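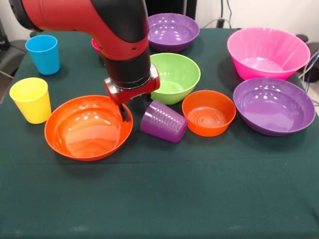
FLEKBRIDGE, Oct 11, 2018

Home | News | Classes | Swap Shelf | Contact

New plastic dishes for the play kitchen and the lunch tables

The old melamine plates and cups at the Flekbridge children's room are being retired this month. Most of them came with the room when we moved in, and a good many have cracks along the rim or a gray bottom that no amount of scrubbing will shift. In their place we are putting out bright plastic bowls and cups in orange, purple, lime green, yellow and light blue.

We bought the new dishes from Klinhom in one order. The total was $883, delivery included, and it came out of the money raised at the July yard sale. That sale brought in a little over $2,000. The rest is being held for the new sink.

The bowls come in more than one size. The large orange one is wide and shallow and is meant for fruit or crackers in the middle of the table, where several children can reach in. The small orange one is deeper and narrower, with rings in the bottom, and is a better size for one serving of soup or cereal. The lime green bowl is in between and is deep enough for pasta. The purple bowl has a wide rim, so a child can get hold of it with both hands.

The cups are simple plastic ones. The purple ones have grooves running around the outside. We had asked for a grooved cup because small hands lose their grip on a smooth one, especially after butter or peanut-free spread. The yellow cup is slightly tapered. If you have a child who is still on a lidded cup, please keep sending it from home with a name on it.

We looked at two lines before ordering. The Skoten line is heavier and has a matching plate, but it costs more and comes in white and tan only. The children who use the room sort by color all day long, and the staff wanted colors that could be called across a table without anyone getting mixed up. Klinhom had those. It did not have a plate we liked, so for now we will go on using the divided trays at lunch.

Dark green tablecloths will stay on the tables for snack and for play. They show crumbs, but the dishes are easy to find against them at cleanup time. Cloths go home for washing on the usual rota. Please do not use bleach. Two came back this summer with pale patches.

Where things go

Dishes for eating are kept in the tall cupboard next to the refrigerator, bowls on the middle shelf and cups on the one below. Dishes for play are kept in the open bins under the window. The two sets look the same, so the play dishes will have a dot of black paint on the base. Anything with a dot should not be used for food. Anything without a dot that has been on the floor or in the sand table goes in the gray tub by the sink to be washed.

Bowls stack with the largest at the bottom. Cups should be stacked no more than six high or they jam. If they do jam, run warm water over the outer cup for a minute and they will come apart.

All of the eating dishes can go in the top rack of the dishwasher. They should not go in the microwave. Warm the food in one of the glass dishes first and then spoon it over.

Games with the bowls and cups

The Clokurico activity binder on the staff shelf has several pages that use nothing more than bowls and cups. The simplest is matching, where a child puts a cup with a bowl of the same color. The next page adds size, and asks for the big bowl or the small bowl of one color. Orange works well for this. There is also a table-setting game on page 70 that the older group has already played with the old dishes. Please put the binder back when you are done with it, as there is only the one copy.

Old dishes

We have 115 pieces of the old melamine that are still sound enough to use in a garden or garage. They are in boxes on the swap shelf and are free to anyone who wants them. Please do not give them to children to eat from. Whatever is left at the end of the month will be thrown out.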